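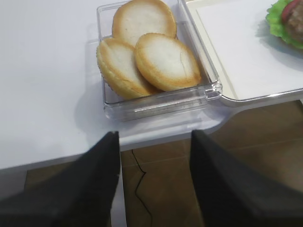 October
Notes by the catering lead, Clumcombe village hall

Start with the buns. Most people at a burger stall begin with the meat and then hunt for somewhere to put the bread. Set the bread up first.

Clear plastic container for the halves, open at the top while you serve. You want to see from the other side of the table when it's getting low. Three halves fill a small one. Stand them up or lean them, cut face where you can see it. Pause here and pass the container round.

Toasting. Cut side only, until the rim has some colour. The middle can stay pale. At the summer fair we got through 264 buns, and the ones that came back were nearly all toasted too early and gone hard.

Tray goes right up against the container, on the right if you are right-handed. Shallow, with a raised rim. Paper sheet flat in the bottom before any food goes near it. Change the sheet when it's greasy. A pack of 200 from Zonport lasts us two events.

Order of work:
Paper down
Bottom half on the paper
Filling
Top half
Hand it over

Keep the rest of the table clear. Sauces on the second table, with the Filteo water jug and the cups. If sauces creep back on to the first table, move them.

Numbers. With two people serving we managed around 70 an hour. A third person is better used on toasting.

Lids on between rushes. Bread dries out quickly in a draughty hall.

Ask who has the keys to the store cupboard. Then questions, then everyone has a go at laying up a tray. Leave the spare bags of buns by the hatch for the evening group.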